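The room over the wire racks

High ceilings, cold mornings, one very stubborn shelf. Our writer spends a season learning to live with a big white room

Filtton Quarterly – Homes & Spaces

You notice the ceiling first. Everybody does. They come in from the street, shaking off an umbrella, and the chin goes up before the coat comes off. Big rooms do that. White beams, slats between them, a bend in the whole thing as though somebody had leaned on it while the paint was wet.

I took on the room in November. Took on is a grand way of putting it. I had agreed to help sort it out, get it working as a shared store and workroom, and then write something about it, and at the time it sounded like a fortnight. It was not a fortnight.

The building is on the Skusgate side of Curnberg, up from the bus depot, and has been all sorts. A showroom. A dance school for a bit. Carpets, at one point, and you can still find tufts if you get down low with a torch. What it has never been is cosy. I'd like to tell you we made it cosy. We made it usable and I am quite proud of usable.

First job, clear the floor. Two days of that. Second job, argue about the walls. Longer.

Here is what I thought would happen. I'd pick a nice warm colour, something like the inside of a biscuit, and the room would calm down. Bought the testers. Painted the patches. Stood back. The patches looked like patches. At that height a warm colour goes brown by tea time and a bit pink under the tube light, and I had five or six squares on the wall like a bad rash. So back to white. White on the beams, white on the columns, white on more or less anything that stood still.

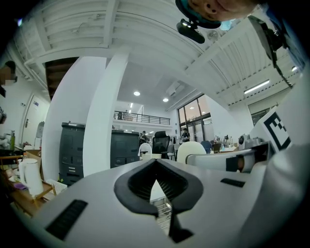
Words by our homes and spaces writer

White gets a bad name. People say hospital, people say fridge. But with a ceiling like that one you want it, you want the light to have somewhere to go. There's a bit of dark wood up on one side between the beams and I was told by at least three visitors to paint over it. No. Leave it. The eye needs a place to sit down, and the dark wood is a bench.

Columns next, because I have strong feelings about columns.

They are in the way. Let's begin there. You plan your lovely long table on squared paper and then you remember there's a great white pillar where the third chair goes. We tried to hide them. Plants, first. Then a curtain, which lasted an afternoon and made the place look like a changing room on a beach. In the end we stopped fighting and let the wide one be a wide one. It takes a notice board at head height. The thinner curved one takes nothing, you can't fix a thing to it, I have tried, it just stands there looking elegant and being no help.

Lighting, then. If you're doing a room like this and you have money for one thing, lighting. Ours is a mixture. Round downlights, and a long flourescent tube that I wanted out on day one and have since come round to. The round ones are kind to people. The tube is kind to small screws. You need both if you are going to do any real work in a room, and this is a working room, people come here to sort and fold and fix. Nobody ever found a lost washer by mood lighting.

Do the switches separately, though. Please. Ours had been wired so it was all or nothing, so for weeks we went from cave to operating theatre at the click of a finger. Worth paying someone. It cost us 90 pounds to have them split and I would have paid it twice.

Air. There's an air conditioning unit up in the ceiling, near the middle, and it does what they all do, which is blow on the one person who doesn't want it. Move the person. That's my whole advice. We shifted the folding table one pace and the complaints stopped, and I'd already spent an evening reading about vents.

Now the shelves. The heart of it.

I am a convert to wire racks and I'll bore anyone. I came to them late, having grown up in a house where shelves were wood and heavy and you put a paper liner on them and never looked under it again. Wire is different. Air gets through. Dust falls through too – onto the next shelf down, yes, but it keeps moving, and in time it reaches the floor where a broom can have it. You can see what's on top from underneath. You can hook things to the bars. You can hear when somebody's putting a tin back in the wrong place.

Downsides, since this isn't an advert. Small things tip. Anything with thin legs goes through the gaps and sits there at an angle like a drunk. Jars wobble. We got round it with trays, plain ones, any tray at all, even the lid of an old box. A tray turns a rack back into a shelf and you can lift the whole lot off at once when you want to wipe. The rule we ended up with was this: if it's smaller than your fist it lives on a tray.

And the bars go dull. They do. A damp cloth along each one, front to back, then a dry cloth straight behind. Don't go across, you'll catch your knuckles at every join and you'll say something. I said several somethings. Washing up liquid is fine. I bought a special spray and it smelled of pears and did exactly the same job.

Getting them level is the other thing. Old floors lie. Ours looks flat as a plate, and then you stand a rack on it and the rack rocks like a boat. Screw-in feet will sort most of it. Folded card will sort the rest, and if anybody tells you card is cheating, ask them to come and hold the rack while you find a proper shim. They never stay long.

What goes where took the most talking. We had one camp for sorting by kind and another for sorting by how often you reach for it, and both camps were loud. I was in the first. I lost, and I was wrong, so fair enough. Often-used at hip height, now-and-then at the top, heavy at the bottom. It's what every kitchen does by itself after a year or two. We could have saved a lot of tea by just looking in someone's kitchen.

Labels! I nearly forgot labels. Big letters, lower case, on the front of the tray and not on the rack, so that when the tray moves the word goes with it. We did it the other way round first. For a week the tape was in a place marked string and the string was in a place marked misc. Ban misc while you're at it. Misc is where things go to be bought again.

I counted up the trays the other week to order more, 43 of them, which shocked me a bit. Where did we get that much stuff? Donations mostly. A lot came from Farah, the fabric shop two streets down, when it moved to smaller premises. Reels, offcuts, a drawer of zips in colours I don't think anyone has asked for in my lifetime. All of it good. All of it needing a tray.

So is it a nice room? Depends on the hour. First thing it's chilly and the sound bounces about, you put a mug down and it's like a shot going off. We've hung some felt on the long wall and that's taken the edge off. Could do with more. I'd like a rug too but every rug I bring in looks like a stamp on a football pitch, so that's for the spring, or for whoever turns up with a really enormous rug.

By mid afternoon it's lovely. The white goes soft. There are people at the long table and people at the racks, somebody's got the radio on low, and the beams up there look less like a building and more like the inside of a boat turned over. I have caught myself lying on the floor to look at it. A good way to check a ceiling for cracks, by the way. Also a good way to be trodden on.

A few bits people have asked me about since the last issue, quickly.

Paint for beams: flat, never shiny. Shiny shows every brush mark once the downlights are on. We did two coats and one corner could use another.

Ladders: hire a tower. I did the first beam off a step ladder with my neck bent back and couldn't look at a bus timetable for days.

Cleaning up high: long pole, dry duster, old clothes, hat. Start at the side furthest from the shelves, and throw sheets over the racks before you begin and not after, which I mention for no particular reason.

Cost: more than we said, less than we feared. The racks were second hand and the paint was on offer. Feet for the racks were silly money for what they are.

Would I do it again? Ask me when the felt's finished. There's another two metres of it rolled up by the wide column, waiting on somebody with a staple gun and a free morning, and the corner by the dark wood still wants its last coat.

First published Mar 5, 2024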